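Home | Guides | Set-up | Support

Skastari Collection Guide
Section 2: Recording Household Examples

1. Ask anyone in the room for consent before recording. The wrist camera takes in much of a room when the arm is tilted.

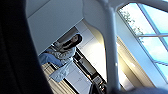
Figure 1. Wrist view tilted toward a seated person and a window.

2. Choose one task for the session, such as moving a garment from a wardrobe hook. Enter its name before the first example. 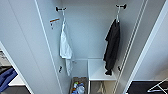
Lachlan Imrie asks that garments go back on the same hook between examples, as his group had to discard a February set over this.

3. Save each attempt separately, failures included. A session is closed at 100 examples.

CAUTION: Keep fingers clear of the jaws while the arm is powered.
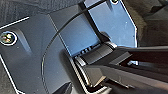 Reading time: 2 minutes

4. Check the cable at the gripper before each session. It must move freely through the full turn of the wrist.

5. Check the bracket screws by hand with the power off. 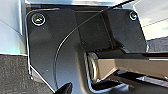 Figure 4. Bracket, screws and cable at the gripper.

NOTE: Colour settings must stay the same for the whole session.

Related items
Labelling Examples in Gekurell
Storing Sessions on a Clakex Drive

Comments (2)
Priya Kapoor: Can a closed session be reopened to fix the task name?
Engelbert Ortner: Yes, from the Sessions page, until it is uploaded.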